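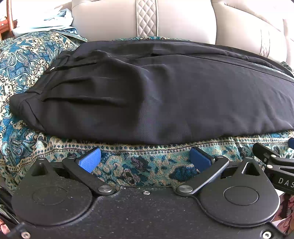 Progress report, July 22, 2024
To: Vilja Ruotsalainen, Pallum
From: Uyên Nghiêm

Casting for the second season of Callby is finished. We received 800 applications, and Elis Dafis met 100 of the people by video call. He chose eight contestants and two reserves. All of them signed the contract.

The music for the opening titles is delayed. Jericho Tagle sent a first version, but the network asked for a shorter one, and we wait for his new recording.

Editing of episode one has started at Dreson. The elimination part is still too long, and I would like your opinion on it before we cut more.

We request the second payment as planned, so we can confirm the studio for January.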